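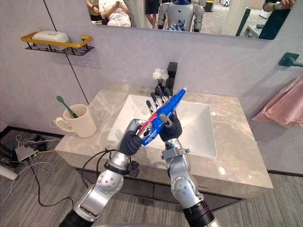
Inga Vanity with Marble Top and Undermount Basin

Price: $2,448
Width: 40 inches
Made by Drumico, sold by Hultano
Ships from our Plemasdale warehouse

I've wanted to carry the Inga ever since I saw the first one come out of its crate, and I'm a little bit in love with it, so take this page with that in mind! It's a single-basin vanity with a dark cabinet, a light gray marble counter and a white rectangular basin set in from underneath. You get the cabinet, the counter and the basin, with the basin already fixed to the stone (Drumico does that part and they do it well).

The marble is the reason most people stop and touch this one. It's light gray with soft white veins and some darker gray ones running through, and every piece is different. If you're fussy about veining, write to us before you order and I'll send you a photo of the actual top you'd be getting. I'm fussy too, I get it.

What about the basin?

Big, plain and easy to wipe out. I went back and forth between this and a round one for my own house and the rectangle won, mostly because I wash things in the sink that probably should go in the machine. Sweaters, swimsuits, the dog's bandana. The edge where the stone meets the basin has no lip, so you can sweep water and crumbs of dried toothpaste straight in with the side of your hand.

The drain is round and chrome. The faucet isn't included, and people ask me about that every week. We pair ours with the tall matte black one and I think it looks great against the gray, but a chrome one would match the drain if that kind of thing bothers you. Check the spout reach with your plumber first, please.
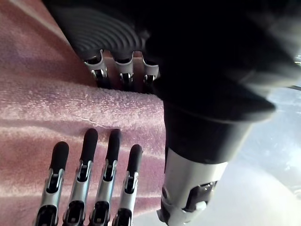
Marble does need a bit of looking after, and I'd be a bad shopkeeper if I skipped that. Wipe it with a soft cloth and plain dish soap. No vinegar, no lemon cleaner, no scouring powder. The top comes sealed, and you should seal it again once a year (I do mine in December, when I'm already cleaning for company). Hair dye and nail polish remover are the two things I'd keep well away from it. For drips I just grab whatever towel is closest, then hang it back up like a civilized person.

How much fits on top
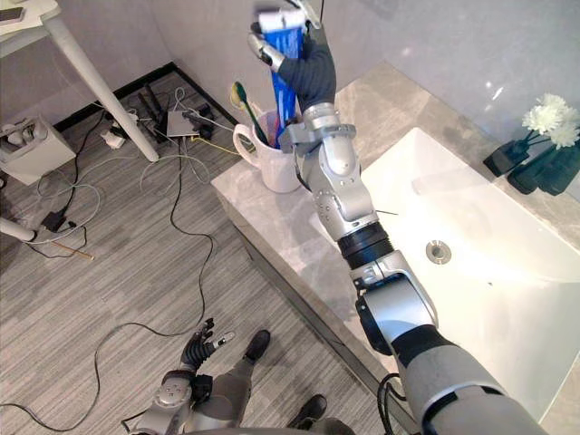 I'm a counter person. Some folks want every single thing in a drawer, and good for them, but I like my stuff out where I can reach it at six in the morning with my eyes half shut. On the Inga there's enough stone beside the basin for the everyday things, like the white mug of toothbrushes standing at the left, and the back ledge has space for a pair of dark green vases with white flowers in them. A mug is a much better toothbrush holder than anything sold as a toothbrush holder, by the way. It has a handle and you can put it in the dishwasher. The blue and white toothpaste tube is the one thing I never find a proper home for. Mine wanders.

Delivery and fitting

The counter is heavy. It travels in its own crate, separate from the cabinet, and you'll want two strong people and a clear path to the bathroom. Drumico builds these to order, so allow 8 weeks. Look the stone over before you sign for it and tell us right away about any chip, however small. You have 40 days to return a vanity that hasn't been installed, and we'll arrange the pickup.

Please don't drag the cabinet across the floor, even on carpet. Lift it.

Still to buy: faucet, trap, supply lines, and a tube of clear silicone for the wall edge.

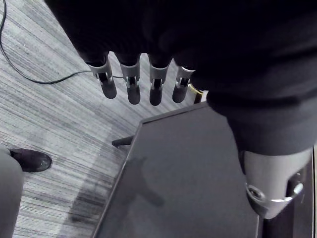

Marit Quennell
Showroom and Orders, Hultano

A few people have written to ask if Drumico will do the Inga with two basins. I asked them, and the answer for now is no, the width won't allow it. They're thinking about a wider cabinet, and if it happens I'll put it up on this page. The dark cabinet is the only finish at the moment too.

If you're close to Plemasdale, come in and see the top in daylight, the gray reads a lot warmer than it does on a screen. Bring your measurements and a sample of your wall paint if you have one. Stone questions go to the orders address, and I answer those myself, usually the same afternoon.

Page updated 2022-06-16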